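4.2 Hangers on the home rig

We built the second version in the shared workshop at Kiltusis, and it cost us 34 evenings, mostly because I kept changing my mind about the rail. Wire hangers are a pain! They're thin and springy, and the colour changes from pack to pack (we just used whatever Leen had spare). Cloth is worse, so I gave each arm its own wrist camera and left a fixed one looking over the whole board, see Figure 2.

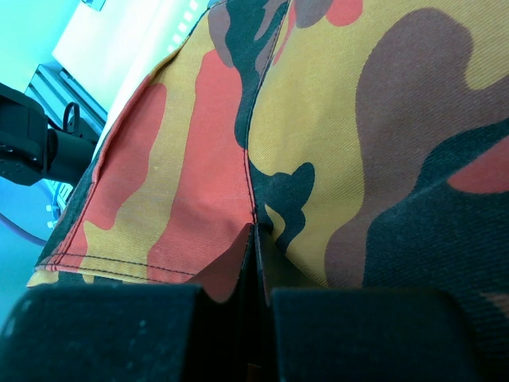
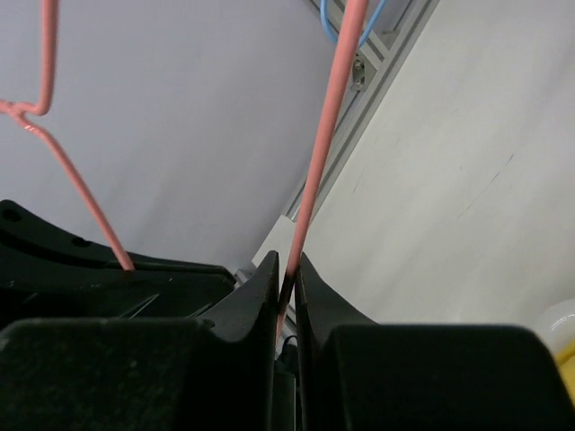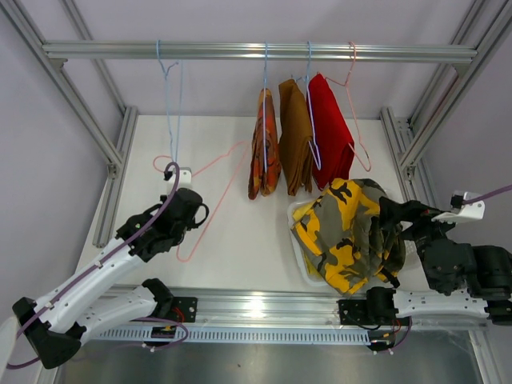

Figure 2. Fabric at one gripper, a pink hanger at a gripper, and the whole enclosure.

Majdi Haddadin read a draft and reckoned I should've sorted out the rail height before touching any grip settings.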